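Vandow two-finger gripper kit: three weekends in and I'm a fan
Posted 23 May 2018

I've been building a small desktop arm in the corner of my garage since last July, and the hand was always the part I kept putting off. 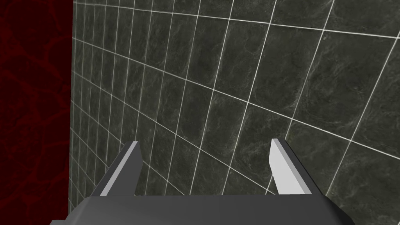 So when the Vandow kit came up at $59 I grabbed it, and I'm so glad I did! You get two fingers, a palm housing, the drive parts, one servo and a bag of screws (with spares, bless them). Assembly took me an evening. The instructions are fine up to step 15, where the drawing of the linkage is printed mirrored. Flip it in your head and carry on.

What sold me, though, is the model that comes with it. It loads straight into Movent, the simulator I use for the arm, and the fingers open and close with sensible limits from the first run. I had the camera view working before the real servo was even wired up, and I spent a whole night just opening and closing the thing on screen. My backgrounds are whatever textures I have lying around, the louder the better, and switching them is quick enough that I do it all the time.

On the real arm it's been lovely too. I ran 1000 open-close cycles on the bench and the only trouble was one screw backing out at the base of a finger (a dab of threadlocker and it stayed put). It picks up wood blocks, markers and the odd AA battery. Thin washers still beat it.

Gripes: the servo lead is too short for my arm, and the mounting holes don't match a Dantas wrist plate, so I drilled my own out of scrap aluminum. The Gakwood kit I tried before this did fit, but it had so much play in the fingers that I gave up on it.

Next job is rubber pads for the tips. If you've found a glue that holds, please leave a comment!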